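# Mug trees - do you bother, and how do you stop the thing wandering about?

**lotte_v**

Evening all, I've been meaning to start this one for ages and tonight I finally have a cup of tea and no excuses.

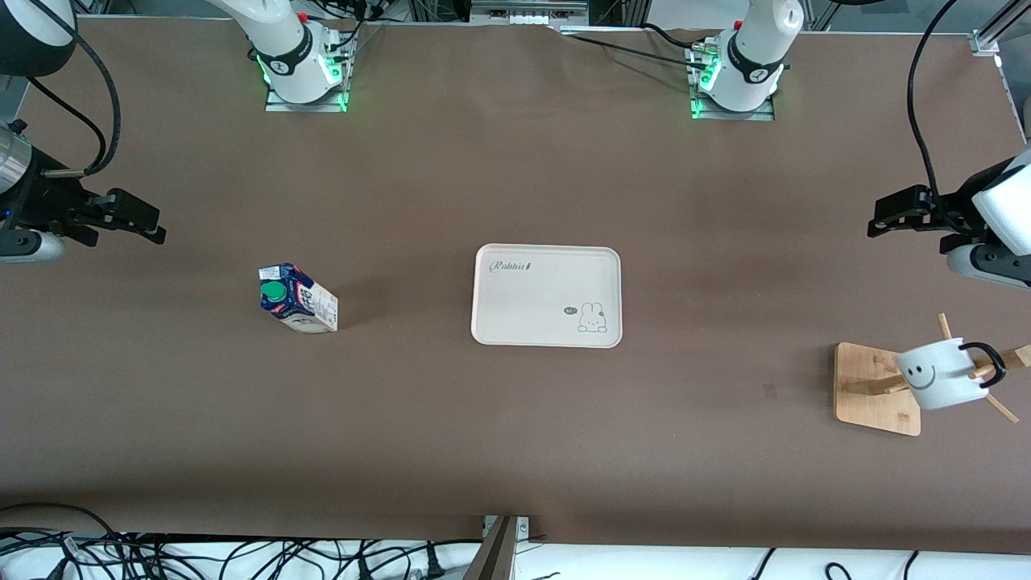

*Mug tree with the white mug on, cream tray, and the carton on its side.*

So, the background. I've been trying to sort out what I grandly call the drinks corner, which is the bit of worktop between the kettle and the wall, 97 cm from end to end (yes, I measured it, twice, because I was hoping for a metre). Up to now the mugs have lived in a cupboard above the kettle, stacked two high, and I've chipped more handles than I care to admit getting the bottom ones out. My sister gave me a wooden mug tree when she moved, and I do like it, there's something very cheerful about a mug hanging up ready to be used. What I can't settle is what goes round it.

My thinking was mug tree at the kettle end, then a plain tray beside it for the milk, the sugar and the teaspoon that always seems to be lying about. But I've got a few worries and I'd love to hear how others manage:

- Does a mug tree tip if you only have mugs on one side? I live on my own most of the week so it's often just the one mug on there.
- Do you put the tree ON the tray or next to it?
- Cartons. Do you stand them, lay them down, or decant? I keep the small ones in for visitors.

Sorry for the essay, I never could write a short post!

---

**Geerts_Ans**

Welcome to the mug tree club, Lotte! I've had one for 11 years and I wouldn't be without it. On the tipping, it depends entirely on the base. Mine came from Kavden and has a nice wide foot, and you could hang one great heavy soup mug on it and it wouldn't stir. The one I had before that was a spindly little thing with a base no bigger than a saucer, and it went over with my favourite Stüber mug on it - I still have the pieces in a jar, I keep thinking I'll do something with them.

If you're worried, hang your mug on one of the lower arms, that helps enormously. And stick a bit of felt underneath if your worktop is slippery.

As for the tray, next to it, every time. If you put the tree on the tray you've got nowhere left for the tea things and then what was the tray for?

---

**halas_svetozar**

I'm going to be the grump here, I'm afraid. I had a mug tree and gave it away after one winter. We cook a lot in this house, a lot of frying, and any mug that hung out for more than a couple of days had a sort of film on it and needed washing before you could drink from it. I put up a little rail inside the cupboard door and the mugs hang there in the dark, quite happy and clean.

I do agree about the tray though. A light one like yours is lovely because you see every drip and wipe it straight away. We had a dark one from Candari and I dread to think how long some of those coffee rings had been there before I found them.

Cartons: stand them up! Why would anybody lay them down?

---

**Geerts_Ans**

Svetozár, that's the frying, it isn't the mug tree! If the mugs are used every day they get washed every day, and no film has time to settle. I've got mine a good way from the hob and I've never had a problem.

---

**halas_svetozar**

With respect, Ans, you told us in February that your cooker hood could lift a tea towel. Not all of us are so well equipped :)

---

**NaomiC**

Oh, I've enjoyed this, I came in to look for a thread about descaling and here I still am.

I'll stick up for laying cartons down, at least the small ones with a screw cap. My fridge has a very low shelf over the salad drawer and the little cartons only fit in there on their sides. I've done it for years. Once they're opened I stand them in the door, mind you, because I don't trust any cap in the world that much. So Svetozár and I can both be right, his way for open ones and mine for sealed.

Lotte, on the tree, I'd say only hang the mugs you use. When I first had mine I filled every arm because it looked so pretty in the shop, and then I spent my mornings unhooking three mugs to get at the one I wanted. Now there are two on it, his and mine, on opposite sides, and it's as steady as anything. The rest went back in the cupboard and the ones we never used went to the church sale.

And I'd go against Ans on the tray. Mine does sit on one, quite a big one from Lutside, and when I want to wipe down I lift the whole lot in one go, tree and all. Saves moving everything one piece at a time.

---

**Geerts_Ans**

Lifting a tree with mugs on it, Naomi, you're braver than I am! I'd be sweeping up before I got to the table.

---

**lies.cuypers**

Small practical thing that hasn't come up. Before you decide, Lotte, put the pieces out on the table with nothing else near them and shuffle them about for a bit. I cut a strip of brown paper to the size of my worktop, drew the kettle on it and tried things this way and that. Took me one evening and saved me buying a shelf I didn't need. With 97 cm you've got a decent bit of room, but the kettle and its cable will eat more of it than you expect.

Also check the height! My cupboards are low and I had to choose a shorter tree, because the top mugs wouldn't come off without knocking the underside.

---

**lotte_v**

You are all so kind, thank you. I've just been in with the tape and the height is fine, Lies, I've a good hand's width to spare above the top. I'm going to try it with the tree beside the tray first (Ans wins round one, sorry Naomi) and my mug on a low arm. I do fry, Svetozár, but mostly eggs, and the hob is on the other side of the room, so I'm hoping I'll get away with it. The spare cartons can lie down in the cupboard until somebody opens one.

Does anyone know if ordinary felt pads are all right under wood, or do they leave a mark on the worktop?

---

**NaomiC**

Ordinary ones are fine, I've had the same set on for ages. Change them if they get soggy. And do let us know how you get on with it!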